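Keeping the kitchen dry when you wash by hand

In my house we have no dishwasher, and for many years I did the drying badly. The glasses had spots, the cutting board smelled a little, and the wall behind the sink became gray. I have collected here the things which helped me. Most of them cost nothing.

Wash in the right order. Glasses go first, then cutlery, then plates, and the pans at the end. If the water feels greasy, change it before you continue — it saves soap also.

Rinse with hot water if your hands permit it. Hot plates dry faster than cold ones, and you need less towel.

Do not put bowls flat with the mouth down. The steam stays inside and you find drops in the evening. Lean them a little, so the air can enter from one side.

Cutting boards must stand on the edge, never lie down. I rub mine with half a lemon and coarse salt when it smells of onion, wait 20 minutes and rinse. In May, when the humid weather begins in Ilthorpe, I do this more often.

A wire rack should be washed too. White lime collects where the wires cross. I put mine in the bathtub with hot water and 400 ml of white vinegar, leave it while I have lunch, and scrub the corners with an old toothbrush. Dry it with a cloth after.

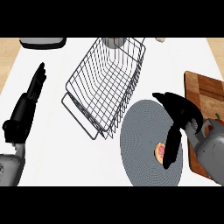

Fathima Barua wrote to me that vinegar was not good for her rack, because the coating had a small crack and the vinegar made rust there. She now uses citric acid, one spoon in a bucket of warm water, and takes the rack out after 13 minutes by the kitchen clock. I have tried her way on an old rack and the lime came off well. If you see orange points on the wire, dry them very well and don't soak for long.

For towels, I keep two. One is linen and only for glasses, the other is cotton and for all the rest. Wash them without fabric softener, it makes the cloth refuse water.

Wooden spoons I stand in a jar with the handle down. Before, I put them away in the drawer too early, and two of them got black spots and went to the garbage.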